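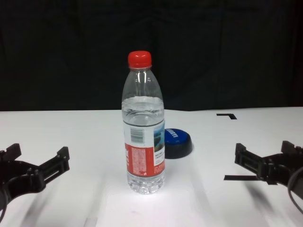 **FOR RELEASE IN FEBRUARY**

# Dudás Tenants to Torkov: Show Us the Numbers Before You Take Away the Tap

The Dudás Building Tenants' Association today asked building manager Torkov to put its bottled water plan on hold. Under the plan, the plumbed-in drinking fountains on all 4 office floors would be shut off and replaced with single-serve plastic bottles, delivered under a contract with Skusetti.

Torkov announced the change in a one-page notice taped up beside the elevators. The notice calls bottled water "a fresher, safer and greener choice for every desk." The Association has read it several times and has trouble with all three words.

**"Fresher"**

Fresher than what? The fountains draw from the same city main as the kitchen sinks, and Torkov says the kitchen sinks will stay on. The notice gives no bottling date, no storage time and no word on where pallets will be kept before they go upstairs. When we asked at the front desk, we were told the loading dock was "the likely spot." The loading dock faces south and has no shade in summer.

We would also like a plain answer about the source. A landscape with blue sky and a stretch of water makes a pleasant label. It doesn't tell anyone where the water came from, and print too small to read at arm's length doesn't help much either. Tenants who want to know what they are drinking should be given a water report in normal-sized type.

**"Safer"**

Torkov has not said that anything is wrong with the fountains. If there is a problem, tenants should have been told about it before they were told about the replacement. If there isn't one, we don't see what "safer" is being measured against.

The Association asked for the latest fountain test results and was sent a Skusetti brochure. The brochure has a chart in it. The chart has no numbers along the side.

**"Greener"**

By Torkov's own estimate, the building will go through 945 bottles a week. Each one comes with a screw cap and a label, and each has to be carried in, chilled, handed out and carried out again. The notice says the bottles are "fully recyclable." That may be so, but the building currently has one recycling bin per floor, and the bins are emptied once a week. Anyone who has walked past them after a lunch meeting can guess how this will go.

Torkov points to a collection program called Clultance, which it says will "close the loop" on used bottles. We tried to find out what Clultance does. The material we received describes it as a "commitment framework." It doesn't say who picks up the bottles, how often, or where they end up. It doesn't say whether caps should be left on or taken off, which is the first thing most people in the building asked us.

**What it costs**

The notice says there will be "no direct charge to tenants." The word "direct" is doing a lot of work in that sentence. Leases in the Dudás Building let Torkov pass shared costs along in the yearly service bill, and we have asked in writing whether the Skusetti contract will be counted as one of them. The reply thanked us for our interest in hydration.

**What we are asking for**

The Association wants Torkov to do the following before any fountain is shut off:

- Release the last 7 fountain test reports in full.
- Publish the Skusetti contract price and say who pays it.
- Explain in writing who collects the empties under Clultance and where they go.
- Run a 30-day trial on one floor with the fountain left on, and share how many bottles were used, how many were left half full, and how many reached the recycling bin.

We have no quarrel with bottled water as such. Plenty of us keep a bottle on the desk, and it is useful to have a supply on hand for visitors or for a day when the water main is being worked on. A case in each supply closet would cover that. Shutting off working fountains is a much bigger step, and so far the argument for it fits on one sheet of paper with room left over for a logo.

Torkov has said it will hold an "information hour" in the lobby at 4 p.m. on a date to be announced. The Association will attend and will bring its questions in print. We have asked that the fountains be left running until then.

**About the Association**

The Dudás Building Tenants' Association represents office and studio tenants in the Dudás Building. It takes no money from Torkov, Skusetti or any other water supplier.

**Press contact**

Dudás Building Tenants' Association, mail slot by the lobby stairs. Copies of the Torkov notice and our letters to Torkov are available on request.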